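Gripper Comparison Enters Second Phase

The Ladine laboratory has completed the first phase of its comparison of hand-held grippers. Between the start of the program and the end of February, operators recorded 3,803 grasps on household items, using two sets of finger pads. Jeptoo Rotich, who directs the work, reports that the softer pads slipped less often on thin edges but wore down sooner – a matter now under review with the supplier, Clalis.

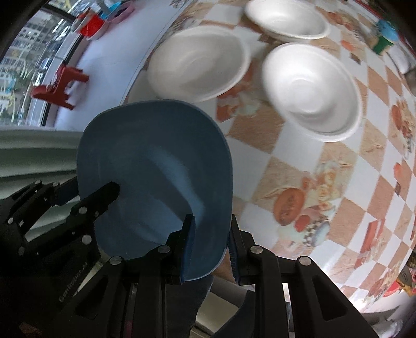

The second phase concerns tableware and is scored separately from the earlier trials. Each item must be taken by the rim, lifted and set down again. Light plastic bowls, such as the blue one held between the fingers, are graded alongside white foam bowls. Staff wishing to observe should write to the Kariuki office.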